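Disassembly order from few demonstrations, results from Getarance bench
Forum: Manipulation and Learning

abimbola_b
Hello all. We finished the second round of our desktop computer task in May. The policy learns from 200 demonstrations, and the CPU, drive and card must each end in their place in the tray.

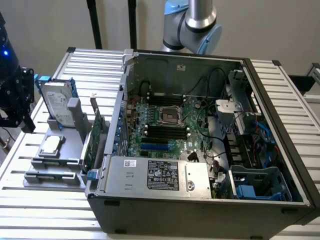

Alistair Pringle
Did you randomize the pose of the case between trials? With 200 demos I would expect it to memorize one position.

abimbola_b
Yes, but only small shifts. I agree it is a weak point. We ran 100 trials, and the CPU is still the worst step, because the gripper hides it in the last centimetre.

gureo
I don't agree that pose is the main problem. At Busholm we trained with 3000 demos and large shifts, and the card was still failing from contact force. More data did not help, force sensing did.

Alistair Pringle
Different gripper though, so I wouldn't compare.

gureo
Fair, but the behaviour was the same with both of ours.

abimbola_b
I can try the force signal on the card only. Does anybody have the Ugwu baseline in the new format? My copy stops at episode 410.

ugwu_fork
Mine stops there too. I think the colour calibration file is also missing.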